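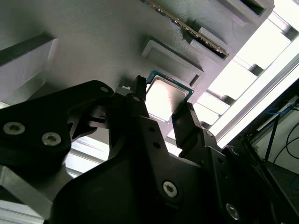

How do you stop a robot damaging processors while you are still working out the method?

Practise with scrap parts, limit the closing force before the first run, and give every part a fixed place to go. The notes below come from our trials at the Parnthorpe workshop, where we compared two ways of teaching an arm to take apart and refit an old desktop computer.

Set the grip by the edges

A processor should be held by its sides, with the fingers clear of the contacts underneath. Start with the lowest force that will lift it and go up in small steps. Our early runs used the same force for everything, and most of the failed ones were chips squeezed out at an angle. Once we kept a separate setting for each part, almost 70 per cent of processor pick-ups went through without a person stepping in. Memory was easier. Small cable plugs were a good deal worse.

Check the finger faces for grit at the start of each session. A dry lint-free cloth will do.

Work on the case lying down

Lay the chassis flat and stop it sliding before the arm goes near it. Ours used to creep towards the back of the bench over a morning, and the results got worse with it. Mark the corners on the bench with tape and check them after lunch.

Tie back loose leads — the gripper is wide behind its fingertips, and it will catch on things the tips have missed. Approach plugs slowly and leave room behind the hand for the linkage. 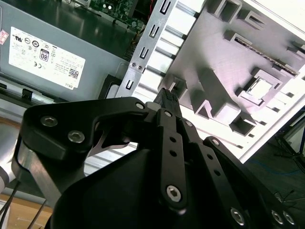 Lachlan Tipoki wrote in to say that plugs gave him more trouble than anything else at Driltmont, and that he got further by recording the bad attempts as well as the good ones. He keeps a recovery run for every 4 clean ones: the plug goes in crooked, the arm backs off, and it tries again. We copied this in August and would recommend it.

Treat the socket as a separate job

We now split the socket work into lever, frame and chip, and score each stage by itself. A single pass or fail for the whole job told us very little. With separate scores we found that the lever was where most attempts stopped, and that the chip was seldom to blame.

Keep anything thin or pointed away from the pins. If a pin is bent, retire the board to practice use and write down which run it was.

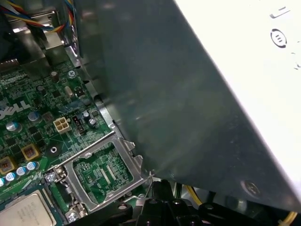
Use a fixture plate for loose parts

Print a plate with a recess for each type of part and bolt it upright where the arm can reach it without twisting. Leave a little slack in the recesses. Our first Zasix plate was too tight and we sanded it for most of an evening.

Do 50 recorded runs before changing the plate. After that, change one thing at a time, or the two sets can't be compared.
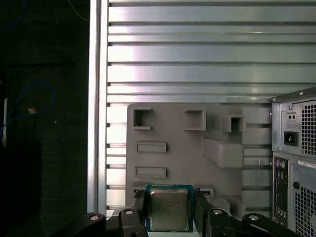 Keeping the records

Write the grip setting, the plate version and the lighting on the same sheet as the score. Sunlight on bare metal upset our cameras more than we expected, so the afternoon runs are kept apart from the morning ones. Stop after 8 failures in a row and look at the fingers first. The blank score sheet is the one Villanueva drew up, with an extra column for light.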